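Clearing Out the Snack Drawers

The July tidy-up at Drusley got as far as the small oak-finish cabinet this month, the one with two drawers that ends up holding whatever people don't want to carry back to their desks. If you have put anything in it since spring, please read on, as a few things are changing.

The upper drawer is now for food only. That means sealed, single-serving packets: cookies, crackers, tea bags, that kind of thing. Open packets need to go home with you or into the trash the same day. The lower drawer is for cleaning things, mostly sponges and cloths. Bottles of any kind no longer go in either drawer. They stand upright on the tray, where a drip can be wiped up before it gets into the wood.

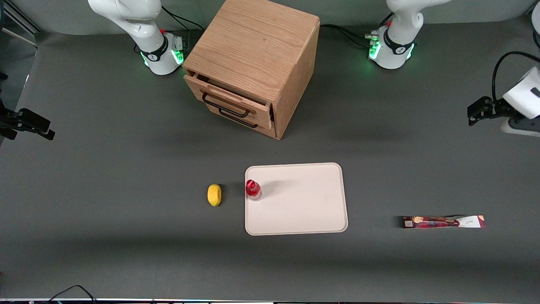
The cabinet with its upper drawer slightly open, and the tray, sponge, bottle and snack packet out on the tabletop.

Please close the drawers all the way. The upper one tends to stop short, and a second push at the middle of the front will usually seat it. Don't lift it as you push. If it still won't go in, something has slipped down the back, so take the drawer out and look. Last time it was a Flarnuvus coupon book and a teaspoon.

The top of the cabinet should stay clear. It marks easily, and the grain holds on to anything sticky. Wipe it with a damp sponge along the grain and dry it with a cloth. The yellow sponges are for tabletops and furniture. Anything used in the sink stays at the sink.

Snack money is unchanged. The Yoon room and the front office share a budget of 600 dollars for the year, and 426 of that is left. We order 100 packets at a time, mixed, and the order goes in at 5 p.m. on the last working day of the month. Write requests on the sheet inside the pantry door - one line each, please, and print.
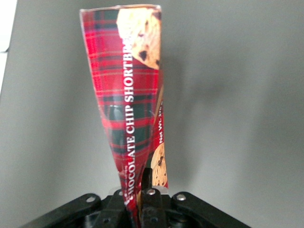
Vuritz House News, page 5

The chocolate chip shortbread in the red plaid wrapper got the most requests on the last sheet, so it stays on the list. The plain crackers had no requests at all and will be dropped once the present box is used up.

A note on how packets go into the drawer. Shortbread breaks easily, and a packet that gets jammed in under the others is mostly crumbs by the time someone opens it. Stand them on edge in a single row, with the name facing up so people can read it without digging. When the row is full, the rest stay in the pantry box. Wrappers go in the trash and not back in the drawer, including the ones folded up very small.

Labels for both drawers are on order. Until they come, food up top, cleaning things below. Anything left in the wrong drawer at the end of the month will be moved to the pantry shelf, and you can pick it up there.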